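June, Prikitz workroom, started a little before nine in the morning

Came in early with the idea of getting the whole of the long table sorted before the kettle crowd arrived, and of course the first half hour went on finding a cloth that was fit to wipe anything with. We really do need to stop using the good ones for glue. I have put three fresh ones in the drawer under the window and written TABLE ONLY on the hems in laundry pen, and I would be so grateful if they stayed there until at least July.

The job for today was the dividers for the Pellidska fabric library. For anyone who has missed the earlier pages, the library is the big swatch collection that Radebe handed over to us, and it came with 341 cut pieces and very little in the way of order. They had been living folded in shoeboxes. Some of them had been folded so long that the creases are more or less part of the cloth by now, which is a great pity for the silks, though the wools have forgiven everybody. The plan we settled on last month was to let the swatches hang or stand in sections, with frosted plastic tabs between them, so that a person can run a finger along the row and find what they want without pulling the lot out on to the floor.

I cut the last of the tabs yesterday evening and gave the edges a rub with the fine paper. It is a pleasant job with the radio on. The Jedunance sheet cuts very nicely if you score it three or four times and don't get impatient, and very badly if you do get impatient, and I have a small heap of impatient ones in the scrap tub which may be useful as glue spreaders. Out of two sheets I had 100 good tabs, which ought to see us through the first two drawers with a few in hand for the corrections we shall certainly want to make.

Next came the question of how to stagger them. My first thought had been a proper stepped arrangement, left, middle, right, and back to left again, like the old card files in the reading room. I set out a row like that and it looked very handsome and was a nuisance to use, as the middle ones got hidden the moment there was any thickness of cloth between them. So I loosened the whole thing and let them go forwards and back a little instead. It isn't so tidy to the eye, but each tab has a bit of its own edge to catch hold of, and the fingers seem to like it better than the eye does.

The red went up as the first trial, being the colour we always reach for when we want to know whether something shows. Frosted plastic is kind to most colours, it softens them without turning them muddy, and I wanted to be sure a strong red would still read as red from the other side of the table and wouldn't go pink on us. 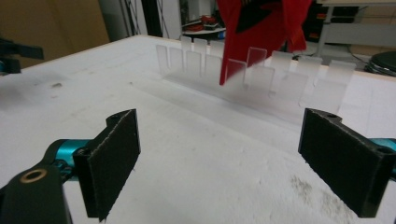 Can't we have clear ones, Radebe wrote back when I sent word of how it was going, because people will want to see the weave through them and they'll only be lifting the tabs out to look. It is a fair point and I have been turning it over ever since. My feeling is still for the frosted. Clear plastic shows every thumbprint, and after a term of use we should be looking at the weave through a fog of other people's lunches. Frosted also takes pencil, so we can write on a tab, change our minds and rub it out, and changing our minds is the one thing this project has been really consistent about. But I have said I will cut 13 clear ones for the lace section only, where seeing through is half the point, and we can all live with both for a month and then argue from experience.

Stopped for tea at this point. The good biscuits are finished.

Afternoon, written up after clearing away

Spent a long while on the labels. The old numbering from the shoeboxes runs by date of arrival, which must have been sensible for whoever was writing the list and is no help at all to somebody who would like a green twill. I have gone by fibre first, then by weight, then by colour, and kept the old number in small pencil on the back of each tab so nothing is lost if we have to trace a piece to its paperwork. Got as far as swatch 172 before my handwriting began to wander, and I thought it wiser to stop there than to have the second half of the library labelled by a spider. If anybody picks it up tomorrow before I am in, the next one is a brushed cotton, and its card is at the front of the left-hand box with a paperclip on it.

A few things I want to remember while they are fresh:

The velvets need more room than anything else. I had given them the same space as the shirtings and the pile was getting pressed. Two fingers' width between tabs seems right, possibly a little more for the heavy furnishing ones.

Pinking the edges before filing is well worth the time. I did it for the loose linens and not for the tweeds, and the tweeds have been shedding on me all day — there were bits of them in my tea.

A 4B pencil is too soft on the frosted surface and comes off on the sleeve. HB is fine. The blue wax pencil is lovely to write with and I would dearly like it to be fine too, but it wouldn't rub out, and one tab now says TAFETTA for ever.

Static is a nuisance with the thinnest synthetics. They cling to the plastic and ride up with it when a tab is lifted. Wiping the tabs over with a barely damp cloth (see drawer, TABLE ONLY, I know, I know) helped for a while. I should like to try tissue between them.

The white table top could do with a proper clean before the pale silks come out. I gave it a wipe this morning but it has had a hard life and there are smudges in it that I don't think soap is going to shift. Perhaps the cream cleaner, or else we lay down lining paper for the silks and let the table be. I lean towards the paper, as we have most of a roll left over from the shelves.

Still to do: cut the clear tabs, finish the labels, find out whether the Pellidska drawers are as deep as the drawing says. I have measured the drawing twice and trusted it both times, and it would be nice to measure a drawer. Also ask for the missing page of the Radebe list, the one that should cover the ribbons. The ribbons themselves are here, in the tin on the top shelf, in a tangle. I had the lid off for a minute just before five and put it straight back on.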